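Forum > End Effectors > Grippers & Pads
Home | Ask | Tags | Log in

Linkage gripper on glazed bowls: pad or force?

Veronika Gruber
Two hand-held units, blue pads. Bowls slip at 20 N. Raise the force or change pads? 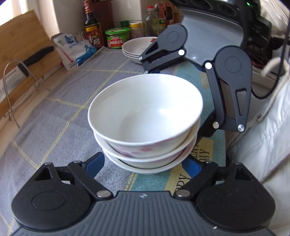

Three nested bowls, pads low.

Agnes Sjöberg
Keep the force. Try the softer Usten pads and grip one bowl at a time. Plates need a separate test.

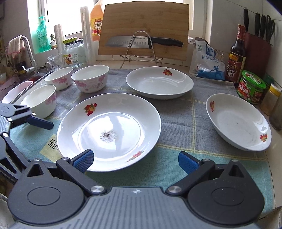
Plate between open jaws.

Torunn Myklebust
more force

Comments (2)
Radwa Abdelaziz: Which pad hardness?
Veronika Gruber: Stock, unmarked.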